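Fiction > Short reads

The pads had gone shiny again. I peeled the old one off the left plate, scraped the glue with a thumbnail and cut a new piece from the roll Hasberg sends us. Two small screws hold each plate. One of mine had a chewed head, so I went through the Pratex drawer until I found another.

My mother rang while I was doing it. I let it ring. She had been at Omstead since March, in the room with the view of the car park, and she rang most afternoons to ask what I was having for tea.

The log said 2273 closes on that pair of pads. They are meant to be changed at 2000. I wrote the number down and signed it.

With the right side done I checked that the faces met evenly. You close the fingers on a strip of paper and pull. If it slides at the top and sticks at the bottom, the plate is out. Mine slid at the top. I slackened the screw, pushed the plate over with my thumb and tried again, and the third time the paper tore.

She rang again. I answered.

"What are you doing?" she said.

"Changing pads."

"On the thing that picks up cups?"

"Yes."

"I could pick up a cup for them," she said. "They wouldn't need to send off for parts."

I told her I would come at six. She said to bring the decent biscuits. Then I took the gripper over to the white table, where the paper cups were stacked in their holder, and got ready for the first close.

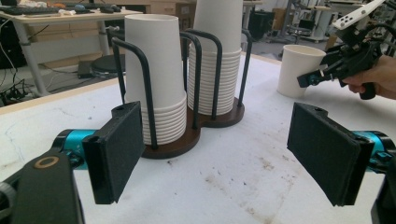 Posted April 2018 by the author of The Daher Bench

I set the counter back to nothing and wrote the next change in the log. At five I washed the glue off my hands and went out for the biscuits.

Filed under: Work, Family, Under 1000 words

Comments

My dad was the same with the phone. Lovely.

Is there more of this? I wanted to know if he got to Omstead by six.

The paper strip test is right, we do it at our place too.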